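Teaching a Two-Arm Cell to Load Bowls: Recording Demonstrations by Remote Control

Plarkden guides / Pramora software / Part 4

In the last part we did the calibration of the leader and follower arms. Now we record the first real task. The task is simple to say and not so simple to teach: take the small bowls from the table and put them in the dish rack.

I suppose that you have the same setup as me: two follower arms on the front rail, two leader arms on your desk, and the Pramora recorder installed on a computer near the cell. If your leader arms still shake when you let them go, please go back to Part 3 first. The shaking goes into the recording and the robot will learn it.

Step 1. Decide what is one episode

One episode is one full try, from the start pose to the end pose. Write the rule on paper before you record anything. My rule is: both arms start open, each bowl goes into the rack tilted, and both arms come back. If I drop a bowl, I stop and delete the episode. Correcting a mistake is also useful to teach, but keep it in a separate folder, with a separate name.

Step 2. Prepare the table

Put the bowls in a row in front of the rack with enough space for the fingers. Use bowls with different patterns if you have them. With only one kind of bowl, the model can become too attached to that color.

Step 3. Start the leader arms slowly

Hold both leader arms in the same pose as the followers, then press Connect. If the poses are far from each other, the followers will jump. Keep your hands outside the cell, and keep the stop button near you.

Step 4. Make the pick

Come to the bowl from above, open the gripper wide, and put one finger inside the rim and one outside. Close until the bowl does not slide, and no more. Lift it first, turn it after. Many beginners lift and turn together, and then the lower edge touches the next bowl.

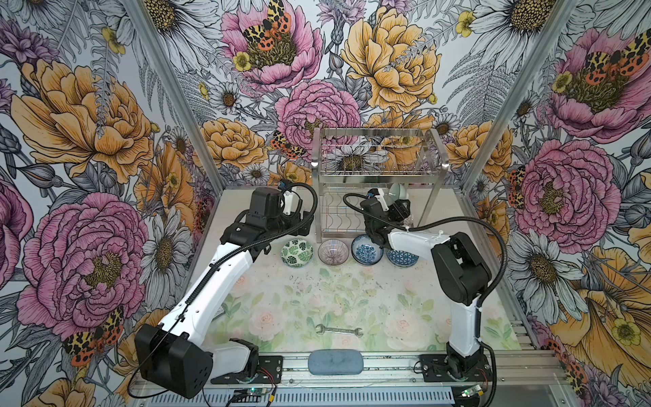
Husar wrote under the first version of this guide that turning the bowl early worked better in his cell, because his rack is lower and the wrist runs out of range if he waits until the end. He also asked for how long one episode should be.

For the wrist, I agree that it depends on the height of the rack. Try both ways without recording and choose one. Then keep to it, as mixed styles make the training slower. For the time, I set the limit in the recorder to 60 seconds for each bowl. When I need more, I am usually tired and it is time for a break.

Step 5. Use the second arm with a purpose

The arm that is not working must also have a clear behavior. I let it wait above the table, near its own side, and I do not move it for no reason. Small nervous movements of your free hand are recorded too - I lost one whole evening of data in this way. 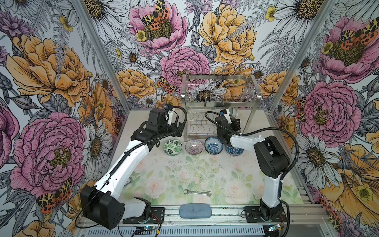 When both arms need to come near the middle, let one finish and go back before the other one enters. Later you can teach them to work at the same time, but for a first dataset this is too difficult to repeat well.

Step 6. Check before you continue

After the first few episodes, stop and play them back. Look for these problems:

Gripper value does not change when the fingers close
Camera picture comes later than the arm movement
Start pose is different from episode to episode

The second one is easy to miss. In our room in Comitville it was a bad USB hub, and only a change of the hub helped.

Step 7. Record the full set

I recorded 500 episodes for this task, in short sessions. Change the order of the bowls between sessions, and move the row a little to the left or to the right. Do not move the rack or the cameras. If you must move them, start a new dataset name.

Save the set with the task sentence in plain words, for example "put the bowls in the rack", and use exactly the same sentence every time. In Part 5 we will train on this set and let the arms try alone.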